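桌面上的规矩:一套操作规范是怎样写出来的

梅尔蒂索普的这间实验室在二楼,走廊尽头,门上贴着一张A4纸,写着进门前先看右手边的白板。白板上只有三栏:今天谁值守,哪几个工位在运行,哪一个工位停用以及停用的原因。第三栏的字通常最多。

图利奥·巴尔比耶里在这里负责机器人工位的安全和操作规范。他手里的文件现在是第四版,共41条,打印出来装在一个蓝色硬壳夹里,每个工位挂一份。他说第一版只有18条,是他一个人用两个晚上写的,写完以后贴在墙上,一个月内没有人提过意见,于是他知道没有人看。

“真正有人看,是从有人跟我吵架开始的。”他说。

吵架的内容是桌布。

当时的规范里写着,台面应保持“整洁、平整、无反光”。操作员的理解各不相同。有人把桌布拉得很紧,用胶带粘住四角;有人觉得桌布有点褶皱很正常,家里的桌子本来就是这样。两批数据放在一起训练,抓取扁平物体的成功率差得很明显。负责算法的人找过来,问台面到底有没有标准。巴尔比耶里翻开文件,发现自己写的那句话等于没写。

第二版里,这一条被拆成了四条。桌布可以有褶皱,但褶皱不得高过台面上最薄的物体;不得用胶带固定在夹爪可能到达的区域;换桌布要登记花色;同一批次内不换桌布。最后一条后来救过他们好几次,因为总有人顺手拿错。

规范的写法

目前通行的工业机器人安全标准,主要讲的是人和机器之间的关系:围栏、急停、速度和力的限制、风险评估的步骤。协作机器人方面也有专门的技术文件,对人机接触时的压力和力给出了参考值。这些内容在工厂里已经用了多年,设备供应商和集成商都熟悉。

桌面操作的研究工位处在一个比较尴尬的位置。它不是生产线,物体每天在换,任务每周在换,操作员常常是学生或者短期合同工。严格按照生产线的方式来做,每换一次任务就要重新评估一遍,一天也干不了多少活。完全不管,又迟早会出问题。

德雷蒂科公司的图利奥·桑托罗做过多年的设备集成,现在为几家实验室做外部审查。他和巴尔比耶里同名,两个人在邮件里互相用姓称呼,以免别人弄混。桑托罗的看法是,标准里的原则可以全部保留,但要换一种颗粒度。

“风险评估不是针对某一次任务,是针对某一类任务。”他说,“你把物体分好类,把动作分好类,在类别之内换东西,就不必重来。超出类别,停下来,重新填表。”

这个思路成了第三版规范的骨架。物体被分为五类:硬质盒体、软体、小件包装、瓶罐、带状或薄膜类。每一类有对应的夹持力上限、接近速度和操作员站位。前两类可以由一名操作员单独完成,小件包装和瓶罐也可以,但瓶罐必须确认盖子拧紧、内容物不是易燃或腐蚀性液体。带状和薄膜类要求有第二个人在急停按钮旁边,理由是这类东西容易缠在指节上,缠上之后夹爪的反馈不可靠。

实际摆放时,五类物体往往混在同一张桌子上。规范对此的规定是按最高一类执行。只要桌上有一条带子,整张桌子就按带状类处理,哪怕这一轮任务根本不碰它。操作员对这条意见最大,巴尔比耶里一直没有让步。 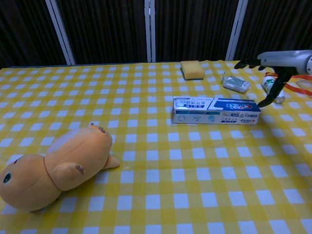 混放物体的台面:牙膏盒、海绵、小包装、白色小瓶与毛绒玩具同桌,夹爪处于张开状态。

开机之前

一轮操作从清点开始。操作员对照清单把物体逐一放上桌,放完以后退后一步,再看一遍。规范要求这时候夹爪是张开的,并且停在起始位。之所以写明张开,是因为早期有人习惯让夹爪闭合着待机,上电自检时手指会突然弹开,碰翻过桌上的东西。

接下来检查工作区的边界。夹爪能到达的最远处,往里收一个手掌的宽度,是允许放东西的范围。原来的文件里写的是具体数值,但不同工位的臂长和安装位置不一样,数值要跟着改,改着改着就有人抄错。现在的做法是每个工位在桌沿上做标记,换了机械臂就重新做标记,文件里不再出现数字。

桑托罗对此有保留。他认为审查的时候没有数字就没有依据,标记可以被擦掉,也可以被人好心挪动。两个人为这件事来回写了很多封邮件,最后的折中是标记照做,同时在工位档案里记录标记的位置,每月核对一次。

背景也有规定。工位后方挂深色帘布,帘布要垂到台面以下,接缝处不透光。立柱可以露出来,但颜色在同一批次内要一致。这一条本来属于数据质量,不属于安全,后来放进了同一份文件。巴尔比耶里的理由是操作员只愿意看一份文件,分成两份,第二份就会躺在抽屉里。

光照放在帘布之后。顶灯全开,侧窗遮住,不允许临时加台灯。台灯的电线拖在地上,绊过人。

最后是操作员自己。袖口收紧,长发扎起,胸前的挂牌取下。佩戴胸前摄像头的,绑带末端要塞进卡扣,不能垂着。这一条单独成行,用了加粗字体,整份文件里加粗的地方不多。

运行当中

规范里关于运行阶段的条目反而最短。手不进入工作区,除非夹爪已经停止并且操作员已经按下暂停。暂停和急停是两个按钮,用途不同,不得互相代替。物体掉到地上,本轮作废,先暂停再捡。物体卡在指间,不得用手拉,先松开夹爪;松不开,按急停,叫值守人员。

有一条是从科伦坡的合作团队那里学来的。对方要求操作员在手伸进工作区之前,先出声说一句“进”,手出来以后再说一句“出”,即使身边没有别人也要说。巴尔比耶里起初觉得多余,五月试行了一段时间以后把它写进了文件。他发现出声的作用在于让动作慢下来,操作员说“进”的时候会下意识地看一眼指示灯。

也有学不来的。科伦坡那边每运行40分钟强制休息,由系统自动锁定。梅尔蒂索普的任务长短不一,有的演示做到一半被锁,整段都要重录,操作员就会赶在锁定前加快速度,反倒更危险。现在的规定是由操作员在两轮之间自行休息,值守人员可以要求任何人停下,不需要说明原因。

800条记录

第三版实行到第四版修订之间,实验室积累了800条异常记录。这里的异常口径放得很宽,物体滑落算,清单漏填算,按错按钮也算。桑托罗花了三个星期把这些记录从头到尾读了一遍。

他得出的看法有几条。多数异常发生在摆放和收拾的时候,机械臂运行期间的占少数。瓶子倒下的次数比预想的多,原因大多是摆放时就没有放稳,而不是夹爪碰倒的。有些任务本来就需要瓶子横放,清单上却没有写明初始姿态,后来看记录的人分不清它是摆成那样的还是倒下的。

于是第四版在清单上加了一栏,叫“初始姿态”,只填立、卧、任意三种。填“任意”的物体,倒下不算异常。光是这一栏,就让后面的记录清楚了很多。

毛绒玩具的问题是另外一种。它们被归入软体类,夹持力上限定得低,很少伤到夹爪,可是体积大,放在桌上会挡住后面的小件,也会挡住操作员的视线。规范现在要求大件软体靠近操作员一侧或者靠边放置,不得放在夹爪与小件之间。执行得怎么样,要看当天是谁值守。巴尔比耶里承认这一条还没有写好,“靠边”两个字每个人理解得不一样,和当初的“平整”犯的是同一个毛病。

食品和日化用品的包装也占了不少篇幅。空盒和满盒重量不同,夹持的结果完全不一样,所以清单上要写明是空是满。拆过封的软包装不再使用。带有品牌标识的包装可以使用,但数据对外公开之前要由项目负责人确认。海绵一律用干的,用过水的海绵单独晾放,彻底干透才能回到物体架上。

谁来签字

第四版自14/09/2021起执行。文件末尾有三个签名栏,分别是操作员、值守人员和工位负责人。前两栏每天签,第三栏每周签。

签字制度在研究人员当中不受欢迎。有人提出改用电子表单,扫码勾选,省时间。翁布里奇的一个兄弟实验室已经这么做了,他们的反馈是勾选率接近全满,但抽查时发现不少人是收工以后在食堂里补勾的。巴尔比耶里因此坚持用纸,纸夹在工位上,不许带走。

桑托罗的态度要缓和一些。他认为电子表单的问题可以解决,比如限定只能在工位的平板上填写,并且填完才能上电。他给德雷蒂科的其他客户做过类似的联锁,成本不高。双方商定先在一个工位上试,试完再谈。

新来的操作员要经过两天的培训才能独立上工位。第一天不碰机器,只摆桌子:按清单摆,拆掉,再摆,由别人来挑错。第二天上午练急停,从不同的站位、用左手和右手各按一遍,再练松开夹爪和复位。下午才开始做真正的任务,老操作员坐在旁边,不插手,只在表上记。

有些人对第一天颇有怨言,觉得自己是来学机器人的,却摆了一整天牙膏盒和玩具。巴尔比耶里给他们看异常记录,让他们自己数有多少条写着“摆放”。看完以后抱怨的人少了一些,也有人照旧抱怨。

下一版

第五版的草稿已经在改。桑托罗希望把按最高类别执行的规定放宽,允许带状物体在被透明罩盖住的情况下不计入类别。巴尔比耶里反对,他担心罩子本身反光,影响图像,而且罩子又是一件需要登记的东西。

另一处改动没有争议。现有文件里“注意”一词出现得太多,注意线缆,注意夹爪位置,注意台面。草稿里这个词全部删掉,换成具体的动作:看指示灯,摸一下线缆接头是否松动,退后一步。有几处换不出来,说明那一条原本就没有规定任何事情,也一并删了。

条目总数还没有定。操作员希望少一点,审查方希望多一点。蓝色硬壳夹再厚就合不上了,巴尔比耶里打算先把字号缩小一号试试。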